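August
By the Home section staff

The linen room at the Callarum, a rental hall on the north side of Esurbridge, is down a short flight of steps behind the kitchen. The woman who runs it has been there 19 years. She agreed to talk on a Wednesday morning, provided she could keep folding.

Her job is to look after everything made of cloth that goes out to a wedding, a retirement lunch or a funeral tea. She washes it, mends it, sorts it, packs it and gets it back. The inventory stands at 345 pieces, counting tablecloths, runners and chair covers. Napkins are kept on a separate sheet.

"People think it's laundry," she said. "The laundry is the easy part. You put it in and it comes out. Most of my day is sorting."

She came to the work from a dry cleaner on Trodden Street, where she did alterations. The hall needed someone to hem a batch of tablecloths that had arrived too long, and when those were done there was a box of torn ones, and then another box. She was put on the payroll that fall.

At the time, the cloths were stored by color. White was on one wall, and everything else was on the other. She changed that in her first winter.

"You'd pull out a white one and it would be for a round table, and you needed a long one," she said. "So you'd unfold it, find out, and fold it up again. I did that for a couple of months and I couldn't stand it. Now it goes by size first. Color comes after that."

Each size has its own shelf, and each shelf has a paper label with the measurement written in marker. She tried printed labels for a while and went back to marker, which she can read from the door. The cloths are folded with the hem facing in, so the front of every stack is a smooth edge and she can lift one out without catching the one under it.

The patterned pieces get the most requests, especially in summer. Checks are popular for outdoor lunches, and blue goes out more than any other color. She has opinions about patterns that she was willing to share at some length.

"A check tells on you," she said. "If you put a plain cloth on a table a little crooked, no one is going to see it. With a check, every line is either straight along the edge or it isn't. I fold them on the line for that reason. Whoever opens it up has a crease to go by."

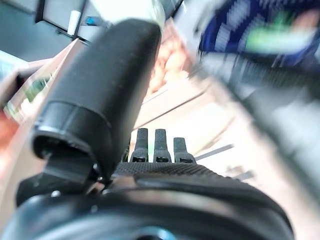 She is less fond of anything with a loose weave. Forks catch in it, and so do bracelets, and a pulled thread in the middle of a cloth is slow to put right. She works the loop through to the back with a blunt needle and eases the fabric on both sides until it lies flat. A bad one can take most of an hour.

"I don't cut them," she said. "If you cut the loop you have a hole. It might not be a hole that day, but it will be after a few washes."

Stains are treated the night they come back if she can manage it. Candle wax is left to harden and then lifted off with the edge of a spoon. Red wine gets cold water. Gravy gets dish soap, worked in by hand, and a second look before the cloth goes in the dryer, where anything left behind will set. She does not use bleach on colors, and she uses it on white only as a last try.

A cloth that can't be saved for the tables is cut down. The good parts of a large one will make 6 napkins or a pair of runners, and what's left goes to the kitchen for drying pans. She keeps the napkin pattern, a square of cardboard with soft corners, on a nail next to the sewing machine. The machine is an old Ostrowski that came with the room. It sews forward well and backward when it feels like it — she finishes her seams by hand.

Packing starts the day before an event. She lays out the cloths in the order the tables will be set, with the head table last so that it ends up on top of the bin. Napkins go down the sides, where they keep the stack from sliding. A list is tucked into the lid with the number of each item, and the same list is used to check the bin when it comes home.

It doesn't always match. Napkins get thrown out with the paper plates, or someone takes a runner home under a cake. Last year she was short 13 napkins after a single party, and found most of them the following week, balled up inside a coat rack cover.

"I used to get mad about it," she said. "Now I make a few extra every January and I don't think about it much."

Asked what she would tell someone with one crowded linen closet at home, she said to take everything out first and to be strict about sheets that don't fit a bed in the house. She would keep two sets for each bed and put each set inside one of its own pillowcases. She would also leave a shelf partly empty.

"If it's packed full, you won't put things back right," she said. "You'll push them in. I've done it myself."

By then the pile on her left was gone and the one on her right was up to her elbow. She squared off the corners, carried it over to the shelf and came back for the chair covers, which had to be counted before noon.

Last updated: Wednesday, 4:10 p.m.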